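4.2 Demonstration session

The dishwasher task was shown to visitors at the Nellwood open day on 2023-04-07, using the controller trained on the February data (3,736 episodes, against a planned 4,000). Operation was shared between Omid Vahidi at the console and Dorin Filip on the floor. The floor operator wore a knit work glove throughout and was the only person allowed within reach of the arms. Views from the wrist-mounted camera are given in Fig. 6. 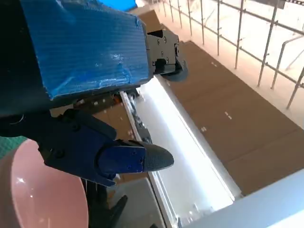 Visitors stood behind a line set 50 cm outside the work area and could ask for a run to be repeated. We accepted 17 such requests. No parameter was changed between runs, and the Soditano planner was left at the speed limit used in Section 3. Where a run stalled for longer than the time-out, the floor operator stepped in and the run was logged as assisted - a stricter rule than the one applied by Ebrahimi, under which a short touch is ignored.

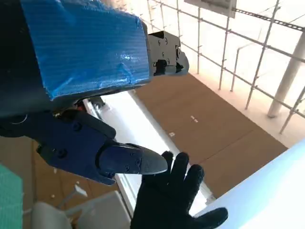
Contact between a person and the hand was treated as a stop condition in the Clorkard safety layer, but only above a fixed force. Light contact at the fingertip falls below that limit and does not end the run. We kept this setting for the open day so that the logs could be compared with those from the laboratory.

Figure 6. Wrist camera views from the demonstration session. First view: one arm beside the white rack rail. Second view: a gloved hand close to the robot's fingertip.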